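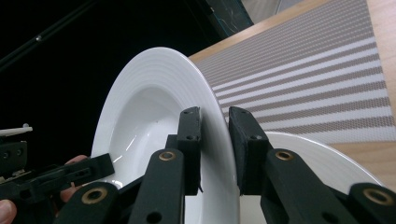
5. Jaws, linkage and first grips

This section covers the Kencombe hand gripper from bare linkage to a pair that holds thin, hard objects. Read section 4 first if the trigger body is still in pieces. Everything here can be done on a bench at home or at the Zarkau shared workshop, where the printing jigs and the reamer are kept in the drawer marked 558.

The grippers are built as a pair. Finish one completely before you start the second. Parts from the two tools look the same but the bushings are fitted by hand, and the arms do not always swap.

5.1 What you need

Linkage arms, inner and outer, left and right
Brass bushings, one for each main pivot hole
Steel pins for the pivots, with clips
Finger pads, left and right
Pad screws
Hand reamer to suit the bushings
Bench vise with soft jaws
Light machine oil
Feeler gauges
A short steel rule

The printed parts come from file set 979. If you have arms from the earlier set, print new ones. The old inner arm has a thinner wall at the upper end and tends to split when the bushing goes in.

5.2 Pressing in the bushings

1. Clean out the pivot holes with a small round file. Take off only the strings and the rough first layer.

2. Lay the arm flat on a piece of scrap wood with the hole over a clearance hole in the wood.

3. Start the bushing by hand. It should stand square in the hole before any force goes on it.

4. Close the vise slowly on the bushing and the arm together. Stop when the bushing is flush with the face.

5. Put a pin through. If it will not pass, run the reamer through once by hand, turning clockwise only, and try again.

6. Repeat for the remaining arms.

CAUTION: Do not use a hammer. Printed arms crack along the layers, and a crack at the bushing is hard to see on black filament. Bend each arm lightly under a lamp after pressing and look at the wall of the hole.

NOTE: A bushing that drops in without pressing can be saved with a thin smear of two-part epoxy on the outside. Keep it off the inner face. Leave it overnight. Super glue has been tried by several builders and wicks into the bore.

5.3 Assembling the linkage

1. Sort the arms into left and right. The small pin holes beside the bushings face you when the jaw is pointing away.

2. Put one drop of oil in each bushing and wipe off what runs out.

3. Fit the outer arms to the base first, then the inner arms. Leave the clips off for now.

4. Push the pins through and move the jaw by hand from open to closed. Both sides should travel together.

5. If one side drags, pull that side's pins one at a time until it moves freely. The last pin you pulled belongs to the tight joint. Ream that bushing again.

6. Fit the clips. Check the travel once more.

A small amount of side play at the tips is normal at this stage. If the tips can be rocked past each other, an arm is on the wrong side or a bushing is loose.

5.4 Fitting the finger pads

The pads are printed in flexible filament with a light surface texture. They fasten through the small holes near the top corners. The lower end of each pad locates in a step on the carrier and has no screw.

1. Check that the carrier faces are clean. A flake of support material under a pad will tilt it.

2. Set the lower end of the pad into the step and swing the top into place.

3. Start both screws by hand, then tighten them in turn, a little at a time. Stop when the pad surface just begins to dimple around the head, then back off a quarter turn.

4. Close the jaw on a strip of plain paper. Pull the paper from the top, then from the bottom. The drag should feel the same.

5. If the paper slips out at the top and holds at the bottom, loosen the screws and shim behind the upper end of the pad. If it is the other way around, take material off the step with a file.

CAUTION: Overtightened pads bulge around the screw holes. The bulge touches first and the rest of the pad does nothing. It will pass the paper check on thick paper and then drop a plate.

NOTE: Pads of different widths can be mixed on one tool. Onni Rantala's pair has run this way since the first build. Put the wider pad on whichever side meets the outside of the object.

5.5 Setting the closing stop

The stop screw limits how far the trigger can drive the jaw. It protects the linkage when there is nothing between the pads.

1. Back the stop screw out until it no longer touches the lever.

2. Close the jaw gently until the pads meet.

3. Turn the stop screw in until it touches the lever, then back it out one half turn.

4. Squeeze the trigger fully. The pads should compress slightly and the arms should not flex where you can see it.

5. Lock the nut. Hold the screw still with a driver while you do this.

6. Open the jaw, place a 3 mm feeler stack between the pads and squeeze again. The stack should stay put when you pull on it with two fingers.

Repeat step 6 after the first evening of use. New pads settle, and most builds need the stop adjusted once.

5.6 Preparing the table

The first grips are done with ordinary tableware on a table. Use old or cheap pieces. A plate with a wide rim is the best place to start, as the rim gives the pads a flat, thin edge and leaves room for the second tool.

Put something with a bit of grip on the table under the work. A woven placemat is good. It keeps a flat plate from sliding when you reach for the edge, and it takes some of the shock if you let go early. Towels bunch up and catch the tips.

Keep bare feet and pets away. Wear glasses.

Set a lamp above the table. Low side light throws the shadow of the arms over the pads and makes it hard to judge the gap. If you mount a camera on the tool, set its exposure with a white plate in view, or glazed pieces will come out with no detail.

5.7 First grips

1. Hold one tool in your stronger hand with the jaw open wider than the plate rim.

2. Lay the plate so that its rim hangs slightly past the edge of the mat, or prop the rim on a folded cloth. A plate lying dead flat is for later.

3. Bring the pads over the rim from the side, one pad above and one below. Stop when the rim is well inside the pad area.

4. Squeeze until the pads touch on both faces. Wait a moment, then squeeze further.

5. Lift the rim a finger's width. The far edge stays on the mat.

6. Lower it again and check the pads. If the plate has left a mark near one edge of a pad only, go back to 5.4.

7. When this feels steady, raise the plate on edge and hold it upright. Keep it low.

8. Turn the wrist slowly left and right. Watch the rim between the pads. It may pivot, but it should not creep.

9. Set the plate down by touching the lower edge to the mat first and letting the rest follow. Open the jaw only when the plate is lying flat.

CAUTION: Do not carry a plate over the floor until you have done steps 7 to 9 without a slip on 3 separate evenings.

5.8 Adding the second tool

Work close to the table. One tool holds and the other approaches.

1. Lift the plate upright with the first tool as in 5.7.

2. Bring the second tool in from the opposite side with its jaw open. Come toward the middle of the plate, stop short of the surface, then move out to the rim.

3. Close the second jaw on the rim well away from the first.

4. Ease the first trigger. If the plate swings, squeeze again and start over.

5. Practice the handover in both directions.

The outer arms stick out farther than they seem to from behind the handle, and on most first tries they knock together before the pads are anywhere near. Mareike Schwerdtfeger puts a strip of light tape on the outside of each arm for the first few sessions.

Keep your fingers behind the trigger guard. The gap between the inner and outer arms closes as the jaw opens and will pinch.

5.9 If something is wrong

Jaw closes unevenly
Check the pins first, then the pads. A tight bushing on one side is the usual cause.

Plate turns in the grip
Wipe the pads with a damp cloth and dry them. Dish soap left on a glazed rim does the same thing as oil. If it still turns, move the grip so more of the rim lies between the pads.

Squeak on closing
One drop of oil at each bushing. Wipe the arms afterward and keep oil off the pads.

Bushing moves in the arm
Replace the arm. Epoxy does not hold for long on a hole that has already opened up.

Trigger feels soft
Look at the stop screw locknut. If it is tight, check the base for a crack near the outer arm pins.

Spare arms and pads for the Zarkau pairs are in the same drawer as the reamer. If you take the last of anything, tell Pascal Kuhlmann before the Wednesday print run.

Cable and sensor fitting are in section 6.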